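Häufige Fragen zur Heimdialyse mit Plodidow

Stand: 1. Januar 2026

Wer kann am Programm teilnehmen?
Plodidow richtet sich an Erwachsene, die eine Bauchfelldialyse zu Hause beginnen oder aus einem Dialysezentrum nach Hause wechseln möchten. Voraussetzung ist die schriftliche Zustimmung der behandelnden nephrologischen Praxis. Für Kinder und Jugendliche ist die Kinderambulanz am Standort Ceta zuständig.

Wie lange dauert die Schulung?
In der Regel fünf Termine am Standort Abugri. Geübt werden der Beutelwechsel, die Pflege der Katheteraustrittsstelle und das Führen des Protokolls. Eine zweite Person aus dem Haushalt kann kostenlos mitkommen. Wer sich danach noch unsicher fühlt, bekommt weitere Termine.

Brauche ich ein eigenes Zimmer?
Nein. Sie brauchen einen sauberen, gut beleuchteten Platz, an dem während des Wechsels Fenster und Türen geschlossen bleiben. Haustiere müssen in dieser Zeit draußen bleiben. Für die Vorräte sollten Sie eine trockene Stellfläche einplanen - eine Monatslieferung umfasst je nach Verordnung einige Dutzend Kartons.
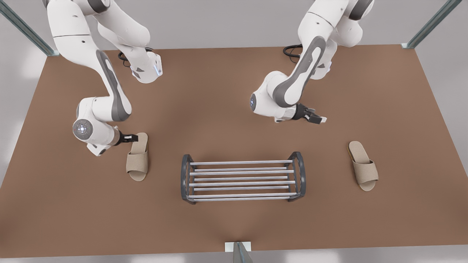 Wie wird das Material geliefert?
Die Lieferung kommt einmal im Monat und wird auf Wunsch bis in die Wohnung getragen. Bestellschluss ist jeweils am 20. des Vormonats. Spätere Bestellungen können wir nur telefonisch annehmen, Durchwahl 3876.

Wer bezahlt die Behandlung?
Die Kosten für Gerät, Lösungen und Verbandmaterial rechnen wir direkt mit der Krankenkasse ab. Ob Strom- und Wasserkosten erstattet werden, klären Sie bitte vorab mit Ihrer Kasse. Einen Vordruck für den Antrag erhalten Sie bei der Schulung.

Kann ich verreisen?
Ja, nach Rücksprache mit der Praxis. Innerhalb Deutschlands liefern wir an die Urlaubsadresse, wenn uns die Reise sechs Wochen vorher gemeldet wird. Für den Sommer nehmen wir Meldungen ab April entgegen. Bei Flugreisen brauchen Sie eine ärztliche Bescheinigung für das Gerät.

Was mache ich bei trübem Auslauf, Fieber oder Bauchschmerzen?
Rufen Sie sofort die Bereitschaft Ihrer Klinik an, auch nachts. Bewahren Sie den Beutel mit dem Auslauf auf und bringen Sie ihn mit. Warten Sie nicht bis zum nächsten Kontrolltermin.

Bleibe ich auf der Warteliste für eine Transplantation?
Die Form der Dialyse ändert an der Listung nichts. Teilen Sie dem Transplantationszentrum aber jede neue Telefonnummer und jede längere Reise mit.

Gibt es Austausch mit anderen Betroffenen?
Die Patientengruppe Paltik trifft sich monatlich in Abugri und hat rund 200 Mitglieder. Angehörige sind willkommen - eine Anmeldung ist nicht nötig. Die Termine hängen im Schulungsraum aus.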